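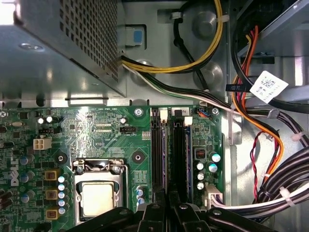
A past participant wrote to us afterwards that the talks went bad over a single word in the second paragraph, and that it took most of a night to find out both delegations had been reading it the same way all along. More of that wanted please.

Call for participants - Clavholm Round, closed negotiation exercise on sanctions relief and inspections
Posted 20 Aug 2025
Applications close 10 September, noon

Orkthorpe is filling the last seats for the Clavholm Round, our residential exercise on how sanctions come off. Everybody studies how they go on. Much less practice around on the other end: who moves first, what gets suspended and what gets lifted, who certifies, what happens when an inspector is turned away at a gate and a bank has already released the money.

Held in Flelbridge, late September. 48 hours of talks, start to finish, with sleep built in this time. Exact dates go out with the offer.

21 places in all. Two main delegations, a mediating team, a small inspectorate, and a couple of seats for banks and shipping insurers. Those last ones are the hardest to fill and the most fun, ask anyone.

What you'd be doing

You get a role and a confidential brief. Your brief has red lines, some instructions from your capital, and a few things your own side doesn't agree on. You don't share it. You negotiate from it, in plenary and in small rooms, and you draft. Lots of drafting. By the end there is either a text or there isn't, and both outcomes have happened.

The capital is played by our control team and it answers cables slowly. Sometimes it answers the wrong question. Plan for it.

Reading pack is 391 pages including annexes. Sent three weeks ahead on paper if you want paper, otherwise a PDF. You need the first two sections cold. The annexes you should be able to find your way around - tariff lines, the licensing schedules, the inspection protocol, the draft side letter. Please don't come having skimmed it on the train, it shows within the hour and it's unfair on your delegation.

Who we're after

A mix. Past rounds leaned too heavily on grad students in international relations and the talks got very theoretical. Still very welcome, but we also want:

- people from customs, export licensing or trade compliance
- anyone with bank sanctions screening behind them
- lawyers, treaty or commercial
- former or serving foreign service, any grade, in a personal capacity
- interpreters interested in sitting on the other side of the booth
- labour negotiators. Really. Different subject, same table
- nuclear, chemical or engineering people who could sit on an inspectorate and explain a sampling result to a delegation that doesn't want to hear it
- journalists, on the understanding that the no-attribution rule covers you too

You need to be 18 or over, comfortable working all day in English, and free for the whole thing. No half attendance. If you have a shift or a class in the middle of it, wait for the next round.

No citizenship requirement. We can't sponsor visas but will write a letter confirming your place, allow time for that. Ask for it the day you get your offer.

French useful, not required. One of the delegations will be allowed to table in French and the other will have to cope.

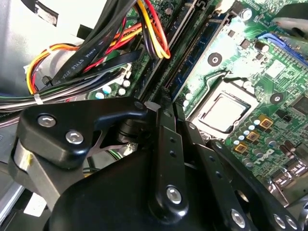 Roles get assigned by us from what you put on the form. You can list a preference and one role you'd rather not play. You can't choose your side. Swapping between yourselves after the briefs go out isn't possible, since by then you've read your instructions, and in one earlier round a swap wrecked the opening session before it began.

The format, a bit more

Opening statements, short, in plenary. Then the parties split into three baskets - sequencing, verification, and money. Baskets run at the same time so delegations have to decide where to put their best people. Smaller delegations will feel this. Bring it up with the mediators if it gets silly, they do have the power to call a pause.

New for this round is the snapback basket. Last time the question of how measures come back on after a breach got pushed to the final evening and was settled in a corridor, badly. So it has its own table now and its own chair. We'd like at least a few applicants who have opinions on it. Automatic or by vote, whole package or measure by measure, how long a party has to cure a breach, whether contracts signed in the meantime are honoured. There's a fair bit in the annexes.

Debrief on the last afternoon, out of role. Compulsory. It's where the learning is and people who leave early for a ride home miss seeing the other side's brief, which everyone wants to read by that point.

No recording in the rooms, no phones at the tables. Control keeps the drafts and we publish a short note afterward on the text and the sticking points, no names or employers. You'll see the note before it goes up and have a week to object to anything in it.

Money

No fee. Shared accomodation and meals covered by the Bisgaard fund, which has backed the round from the start and has no say in the scenario or in who gets a seat. Travel within Canada reimbursed on receipts up to a ceiling, economy fares, coach or rail where there is a sensible one. Mileage if you drive. Cheque or e-transfer, allow a month after you file.

We can't pay for your time. We know that rules people out and there's a small hardship allowance for lost wages or child care, tick the box on the form. The people choosing participants don't see that box.

Single rooms are limited, and go first to anyone with a medical or access reason. After that, by order of offer acceptance.

Access and food

Main building is step-free, plenary room has a hearing loop. One of the basket rooms is up a flight of stairs with no lift, so if stairs are a problem tell us and we'll put that basket somewhere else. Quiet room available throughout. Kitchen does vegetarian, vegan, halal and gluten-free without fuss, other things with notice. Coffee at all hours.

How to apply

Short form on the Orkthorpe site, plus two attachments.

First, a one-page CV. One page. No photo, no references at this stage.

Second, a drafting sample, 10 lines maximum. Take this sentence: "The Parties shall take appropriate steps towards the suspension of measures upon satisfactory progress." Rewrite it so that it protects the state under sanctions and could still plausibly be accepted by the state that imposed them. Then one line telling us what you gave away to get there. We aren't looking for elegance. We want to see that you noticed where the trouble is.

Please don't send a policy essay or a thesis chapter. Don't send a cover letter either, there's space on the form for anything we should know.

If you've taken part before you can apply again, but you'll be considered for control, the mediating team or the inspectorate only.

After you apply

Auto-reply straight away, check your junk folder if it doesn't turn up. All samples are read by two people with the CV taken off. Then a 15 minute call with the shortlist, mostly to check dates and see how you get on with a bit of disagreement. Nothing to prepare.

Offers go out within a week of closing. You'll have three days to say yes and then it moves to the reserve list. If you're offered a reserve spot please take it seriously, we have called on reserves every single round, once with the bags already packed at the other end.

Everybody who applies hears back, yes or no. We can't give individual feedback on samples this year, there isn't the staff.

Also needed - two rapporteurs, for the same dates. Fast, accurate notes, no role to play, neutral handwriting or a laptop with no connection. Same coverage of travel and board plus a modest honourarium. Use the same form, choose "rapporteur" at question four and skip the drafting sample. Send a page of notes you took from any public meeting instead, city council is fine.

Questions to the Clavholm inbox listed on the form, not by phone, the office line is only staffed mornings. Group applications from one department or firm are okay but you'll be split up accross delegations. Late forms won't be opened.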